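Henden Wide Table with Cable Hole
Item 2907
Home / Tables / Work and meeting tables / Henden

In stock at our Wosau warehouse
Available in: pale wood tone, grey, dark brown

Overview

The Henden is a wide, plain table for rooms which have more than one use. Many of our customers put a laptop on it in the morning and a plate on it at noon. It has a light surface with a visible wood grain, and a small round hole for cables with a black ring. There are no drawers and no decoration. We sell it to offices, school rooms, clubs and small shops, and also to families who need one big surface and do not want to pay for a heavy dining table.

We have sold this model under the same item number since the beginning, but the ring of the cable hole was changed. The older ring was grey and came out too easily when somebody pulled a thick plug through. The present ring is black and sits more firmly. If you have an older Henden you can order the new ring separately, it fits the same hole.

What people put on it

We are often asked if the Henden is suitable as a breakfast or snack table at the workplace. Yes, it is, and we use one ourselves in this way. A toaster, a kettle, some bottles and a pile of cloths find their place on it without touching each other, and the surface is deep enough that you can keep the appliances at the back and still have free space in front for cutting and spreading.

Please consider where your socket is before you decide which way round the table will stand. The cable hole is not in the middle of the top. Turn the table so that the hole is on the side of the socket, and let the cable of the appliance go down through it. The cable must not lie under a hot appliance, and it must not be stretched. If the cable of your toaster is short, it is better to move the toaster than to use a thin extension lead. 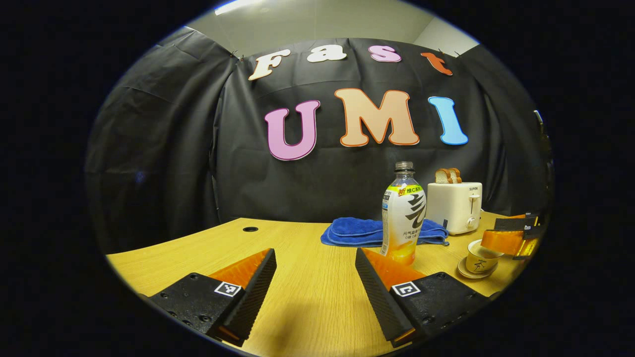 For cleaning we recommend a microfibre cloth, a little damp, with a drop of ordinary washing-up liquid. Wipe in the direction of the grain and dry the surface afterwards. Crumbs like to collect around the ring of the cable hole. The ring can be lifted out with two fingers, cleaned in warm water and pressed back. Do not use scouring powder or the rough side of a sponge, these make dull spots which cannot be removed.

Drinks with fruit juice or vitamins leave a sticky circle if the bottle was not well closed. Such a circle comes off with warm water on the same day. After a week it needs more patience: put a wet cloth on it for 34 minutes (we tested it with a kitchen clock, half an hour was a little too short) and wipe again.

Heat

The surface resists a cup of hot tea. It does not resist a frying pan or a baking tray directly from the oven, so please use a mat. A toaster with its own feet may stand directly on the table, but leave free space above it, and keep cloths, paper and curtains well away from it while it is working. Unplug it before you wipe around it.

A table against a curtain or cloth

Several customers use the Henden in front of a hanging cloth, for a school fair, a small stage or a stand at an exhibition. The pale surface looks well with a dark cloth behind it, and objects on the table are easy to see from some distance. Letters cut from coloured paper or card are a cheap and cheerful way to put a name on such a cloth. Use large letters, and if you can, give every letter an edge in a darker colour. Light colours such as cream, pink and light blue are easier to read on black than dark green or brown.

We also sell the Dendar cloth rail, which stands on the floor behind the table and is not fixed to it. It is not included in the price of the table.

Delivery and assembly

The table comes in two parcels. In the first is the top, in the second are the legs, the crossbar, the ring for the cable hole and a bag with 16 screws. You need two persons to turn the table over when the legs are on. One person can do the rest alone. Put a blanket on the floor before you lay down the top, because the edges are the most sensitive part during assembly.

Tighten the screws only by half in the beginning. When all of them are in, stand the table on its legs, look if it is level, and then tighten them completely. After the first month, please tighten them once more. Tables which are moved often should be checked each time.

We deliver to the ground floor. Delivery to a higher floor is possible if there is a lift in which the longer parcel fits. Write to us before you order and we will send you the measurements of the parcel. Orders sent to islands need some more days, and in February the boats are sometimes late.

Spare parts

Ring for cable hole, black
Bag of screws, complete
Single leg, left or right
Crossbar
Felt pads for the feet, set

Spare parts are kept for all versions of the Henden. Please give us the item number, which is printed on a label under the top, near the crossbar.

Questions from customers

Can I make a second cable hole?
You can, with a hole saw of the correct size, and many people have done it. Drill from the upper side and put a piece of old wood underneath. We cannot take back a table in which a hole was drilled.

Does the pale colour turn yellow?
It becomes a little warmer in tone if it stands in strong sun. If you put a mat or an appliance always in the same place, you will see a lighter area under it after one summer. Move the things from time to time.

Can two tables be joined?
Yes, with the connecting plate from our accessories list. Tell us if you want the cable holes at the same end or at opposite ends, as the plate is fitted differently.

Is the table suitable for outside?
No. Under a tent for one dry afternoon it will not suffer, but rain gets into the cable hole and the edge will swell.

How many were made?
The first series was 2000 pieces, and the second series is the one we sell now.

Guarantee

The guarantee covers the top, legs and crossbar in normal use inside a building. It does not cover burns, cuts or water damage. Keep your invoice, and send us a photograph of the damaged part together with your message, it saves time for both sides.

Sold and delivered by Vigfúsdóttir Furniture, Wosau. Telephone orders are accepted between nine in the morning and four in the afternoon.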